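This site uses cookies to remember your preferences and to measure readership. By continuing to read, you accept their use. Manage settings.

Returning to the Water: A Season with the Trakitholm Adult Rowing Program

In February I enrolled in the adult beginners' course offered by the Trakitholm Rowing Club. I had last held an oar at the age of 15, and I wish to record my experience for the benefit of readers who may be considering a similar return to sport in middle life.

The course is open to residents over the age of 30 and requires no prior experience. It is held at the Kavard boathouse, on the eastern side of the reservoir, and is divided into an indoor phase and an outdoor phase. Participants must complete a swim test before they are permitted on the water. The fee of $169 covers instruction, use of club equipment and temporary membership through the end of the spring term. Shoes are not provided, and I would advise applicants to bring close-fitting socks and a second pair for the journey home.

Our instructor was Toshiko Ueda, who has coached at the club for many years and who conducts her sessions with great patience. The indoor phase consisted of technical work on the rowing machines, with short periods of effort and long periods of correction. My own faults were soon established. I bent my arms too early, I hurried the slide, and I gripped the handle as though it might be taken from me. Ms. Ueda asked me to row for several minutes with my outside hand alone, which I found both tiring and instructive.

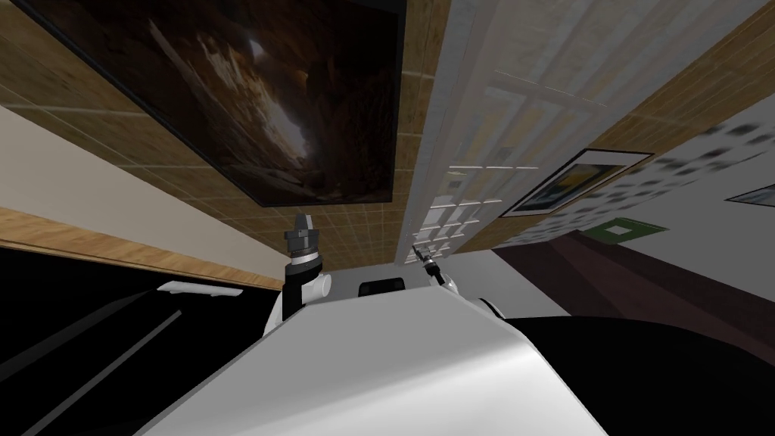 Posture occupied us for the greater part of the indoor phase. The club teaches the stroke in the order of legs, back and arms, and the recovery in the reverse order, and every session began with a slow rehearsal of these positions. The shoulders are to remain low and level, and the two hands are to travel together. A white robot with one gripper pointing upward and the other held well away from it would have been sent back to the start of the drill, as I was on several occasions. By the final indoor session I could hold the sequence at a low rate without looking down at my knees.

The outdoor phase began at 6:30 in the morning. We were placed in crews of 4 and assigned to a broad, stable training boat named Gruvimer, which has served the club's beginners for longer than most members can recall. I was seated at bow. The first outing was spent largely beside the dock, learning to balance the boat and to respond to commands. The second took us as far as the pump house and back, and on the return leg we completed 80 strokes without a stop. I have seldom been so pleased with so modest an achievement.

The course concluded with a timed piece over 1585 meters, the distance between the Kavard dock and the Santoro footbridge. Our crew finished last of the three entered. The steering was poor in the middle section, for which I accept a share of the responsibility, having been asked twice to ease my pressure and having heard the request only once. The winning crew was stroked by Bent Oddsson, who joined the program last year and now rows with the masters squad.

I have since applied for full membership. Prospective participants should note that places are limited and that the waiting list for the autumn course is kept at the boathouse desk. Applications cannot be made by telephone.

Comments

Marlow_B: Thank you for this account. Is the swim test held in the reservoir or in a pool? I am a fair swimmer but do not care for cold water.

Author: It is held in the municipal pool. Light clothing must be worn over the swimsuit.

Bent Oddsson: A generous report. Your crew was closing on the second boat at the end. The masters squad has a vacancy on the bow side.

Former cox: I learned in Gruvimer too. Is the seat at three still sticking?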